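About us

Gorlow makes hand-held grippers for teaching robots how to handle soft things. Cloth, mainly. Shirts, tea towels, pillowcases, the sort of stuff that flops about and never lies the same way twice. We sell a kit called Fomen, we run a recording service for teams who'd like us to do the legwork, and we spend a frankly silly amount of time folding laundry.

How we got started

We came at this from the sewing side. Two of us had worked on machines for a curtain maker and had watched very clever robot arms get beaten by a hem, over and over. A box has corners and a flat top, so you can tell a robot where to hold it. A pillowcase has corners too, until you pick it up! We wanted the robots to learn from people who are good at this already, which is more or less everyone who has ever put a wash away.

So we built a gripper you hold in your hand, with two fingers, a trigger and a wide-angle camera looking out over the fingertips. You do the job as you'd normally do it, only with the gripper, and the recording keeps what the camera saw along with how the fingers moved. The first one was heavy and had a trigger that pinched (we still have it, and new starters are made to try it for an afternoon). The one we sell now is much kinder on the wrist.

What's in the Fomen kit

Two grippers, left and right, in a padded case. Three sets of soft fingertips. Chargers, a calibration board, spare straps and a printed guide, which we rewrote in April after enough people told us the old one was hopeless on syncing the two hands. The software runs on an ordinary laptop and you can check a recording as soon as you've made it. 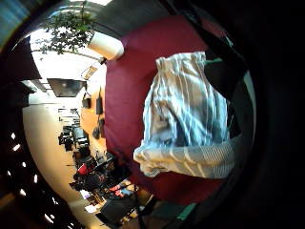 Syncing is still the part people ask us about most. If you're working one-handed you can skip it altogether, and plenty of our customers start that way. For folding you'll want both grippers going, and it's worth doing a short practice run before you record anything you mean to keep.

The recording service

Some teams don't have the people or the hours, and that's fine, we love doing it. Tell us the task and we'll record it for you. The smallest job we take is 200 recordings and a typical one is 2,000, done by several different people so that the robot doesn't pick up one person's habits. We go through every recording by eye before it leaves us. The ones where a sleeve gets dropped and picked up again are kept and labelled, as they're often the most useful of the lot.

Castaño is our library of fabrics, with roughly 100 pieces in it so far. Stripes, plains, towelling, knits, a horrible slippery lining that we're all very fond of. You can choose from it when you book a job, or send us your own.

What we're working on

Welden is the next gripper. It'll be lighter, with a fingertip that can feel when cloth starts to slip, and we're itching to get it out of the door. It isn't ready yet. Buttons are giving us trouble, and so are fitted sheets.

Visits and questions

You're very welcome to come and try a Fomen before buying one. Bring something awkward to fold. Write to us through the contact form and one of the people who builds the grippers will answer.

Page last updated 13 Sep 2023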